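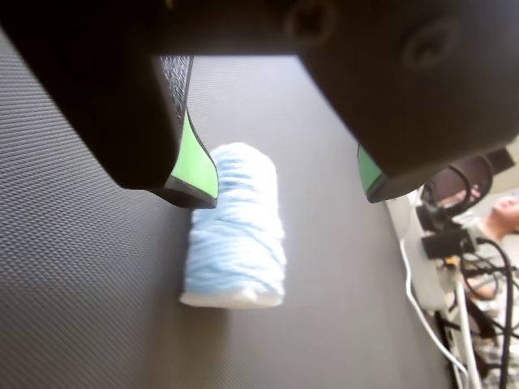
Trimitby is a small set of pregnancy and newborn records kept by parents of twins, released as plain CSV. It holds 1,000 entries covering ultrasound weight estimates, birth weights, feeds, nappies and sleep. Optional fields cover household tasks done in the same hour, down to knitting, where yarn is logged by colour. Those fields are sparse and can be dropped without affecting the rest.

Files

entries.csv - one row per logged event
babies.csv - one row per baby, linked by family_id
units.txt - conversion notes for pounds and grams

All weights are stored in grams. Entries made in pounds and ounces were converted on import and the original string kept in raw_weight.
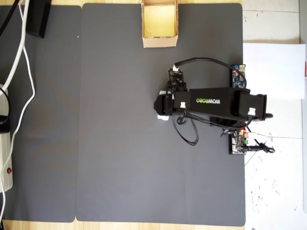 Time is local to the family and carries no zone. Twins share a family_id and are labelled A and B in the order given at the first scan, which may differ from birth order. Use birth_order where this matters.

Collection

Parents logged entries in Lania, a paper diary template, and typed them up in August. Ploder was used to merge duplicates falling within 5 minutes of each other.

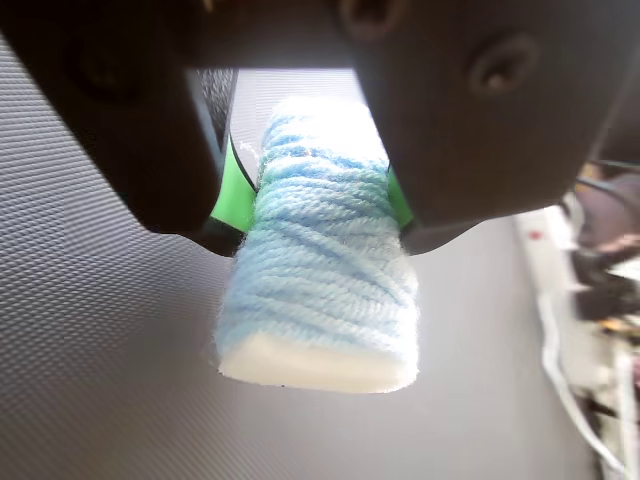 Merging was done per baby, so a tandem feed remains as 2 rows. Blank cells mean not recorded - they should not be read as zero.

Known limits

Scan weights are estimates and are flagged est. Night feeds are under-reported. The data is not suitable for medical advice or growth charts.

Version 2, 2 Dec 2018. The Pan loader reads all files unchanged.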